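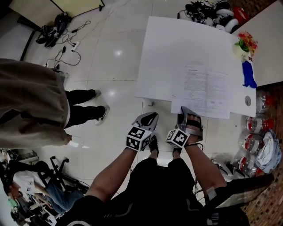 The jackdaws have learned my whistle

February 7, 2023

I have been bursting to write this one up! Regular readers will know that the jackdaws on our chimney have been a bit of an obsession of mine since July, when the young ones came down to the garden wall for the first time and spent a whole afternoon shouting at a bucket. Well, I am now as sure as an amateur with a notebook can be that at least one of them is copying me.

It started with the feeding. I put out a handful of soaked mealworms and some suet on the flat bit of wall by the water butt, and I whistle when I do it. Four notes, going up, then a little drop at the end. I didn't choose it for any clever reason, it's what my gran used to whistle for her dog. After a few weeks the birds would be on the roof ridge before I'd got to the wall (jackdaws are very quick at this sort of thing, they watch your hands and your face and probably your bank account), and I thought that was the end of it. Birds learn that noise means food. Lovely, but not news.

Then just before Christmas I was in the kitchen with the back door open and heard my own whistle coming from the chimney. It was scratchy, and the last note was more of a cough, but the shape of it was there. I stood there holding a tea towel like a fool. It did it twice more and then went back to the normal "tchack".

Could it have been a starling? Of course it could, and that was my first thought too. Starlings will do car alarms, curlews, the lot, and we have a gang of them in the hedge at Poston Lane. So I bought a cheap sound recorder and left it on the bathroom windowsill, under the eaves, every morning from first light until I left for work. I now have 176 clips with some kind of jackdaw noise in them, which I have been sorting on the sofa in the evenings to the great delight of everyone else in the house.

Of those, 40 are too windy to be any use. Most of the rest are ordinary chatter, and very nice chatter it is. Five have something I would call the whistle. In two of the five I was already outside and could see the bird doing it, beak open, throat going, no starling anywhere near. I have called this bird Noguchi, after the paper lamp in our hall, on account of the pale round patch at the back of the neck. I'm fairly confident I can pick Noguchi out from the others now, though I'll admit that in poor light they are all just small cross crows.

I did some reading, because I wanted to know if this was even possible. It is! Jackdaws are songbirds, odd as that seems when you listen to one, and hand-reared ones have long been known to pick up words and household noises. Wild ones doing it seems to be less written about, or at least I've struggled to find much that wasn't a single line in an old bird book. If you know of anything better, please send it my way.

What I'd really love to find out is whether it means anything by it. Is Noguchi asking for breakfast? Calling the others in? Or just mucking about with a sound, the way I hum the jingle from the Skidance advert without wanting to buy anything? My plan is to change the whistle. From next week I'm adding a fifth note, a long low one, and I'll keep everything else the same: same wall, same food, same silly hat. If the new note turns up on the recorder I think I shall have to lie down.

I'm putting all the clips on to Daterum as I go, with the date and the weather in the title, so you can have a listen and tell me if I'm imagining things. The best one is the third from the top. Turn it up, and ignore the bin lorry.

Other garden bits: the long-tailed tits came through this morning, the robin is singing from the top of the pear tree, and something has been digging by the compost again. I've moved the mealworm tub into the shed for now and put a brick on the lid.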